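Elonico to move Kastier customer service desk to Zeler site

2023-02-09

Elonico will close its customer service desk in Kastier in July and move the work to its larger office in Zeler. All 82 staff employed at Kastier have been offered a post at the new site, on their present pay and hours.

The lease on the Kastier building ends this summer. Elonico has rented two floors there for nine years and decided last autumn not to renew.
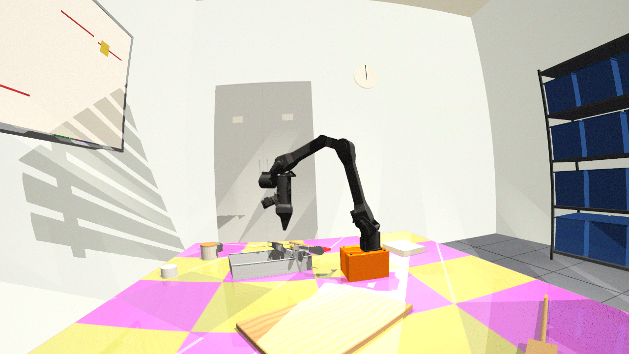 Elonico Press and Public Affairs

Staff who live more than an hour's travel from Zeler may ask to work from home for up to four days a week. Those who do not wish to transfer will be able to apply for voluntary redundancy, and talks with staff representatives began last month.

Telephone numbers and email addresses for customers will stay the same. Post sent to Kastier will be forwarded until the end of the year. Account holders do not need to do anything, and letters confirming the new postal address will go out with the next bill.

The Azar office is not affected by the move. Its opening hours will stay as they are.

Press enquiries should be sent to the press office in Zeler. Customers with questions about their account should use the number printed on their bill.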